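Is a wrist camera enough to judge a wiping policy?

Posted in Robotics > Manipulation by **tidewrack**, March

I've been reading the Skorach write-up on dish wiping, where they claim their policy learned to handle a sponge from 43 demonstrations, with only the wrist camera as input. Their headline result is 27 good trials out of 50. I don't buy it, or at least I don't see how they scored it. We have the same task running on our own bench and most of our wrist views tell me very little. Take this one, with the finger right at the rim of the white dish:

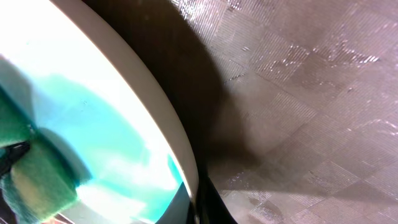 ## What I want to know

1. Can anyone judge "wiped" from a view like that? The inside of the dish is nearly blown out, and the sponge is a blurry bit of green at the side.
2. Has anybody rerun it with a second camera?

---

**Vendula Rusnák**

Your doubt is fair, but I think you're mixing up two things. The policy doesn't need a view you'd enjoy looking at. It needs one that changes when the action should change, and a rim against a darker surface does that pretty well. Scoring is another matter. I went through the appendix and a person scored the trials by watching the same wrist video. No weighing, no dye residue check. So 27 out of 50 means a person thought it looked okay 27 times.

The grasp part I'd trust more. With blue liquid in a black tray you get decent contrast, and the fold in the sponge is easy to see:

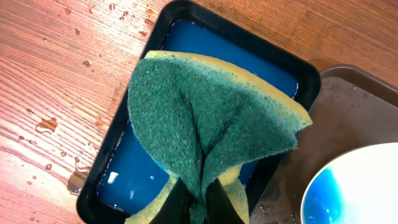

*2 min read*

From a view like this I'd happily label "sponge held" or "sponge over the tray." I would not label "sponge loaded with liquid." It's touching the surface or close to it, and I can't tell which. If their labels include contact, I'd want force data next to the video.

For your second point, Soriano reran it with an overhead camera and 115 demonstrations. They changed both at once, so the comparison is useless.

---

**skutgate_user**

just add more demos. worked for us on the Drikero arm, wiping got way better

---

**tidewrack**

Better by what measure? That's the whole problem.

Vendula, thanks, I'd missed the appendix. I'll put a scale under the dish and keep the 43 demos as they are, so only the scoring changes.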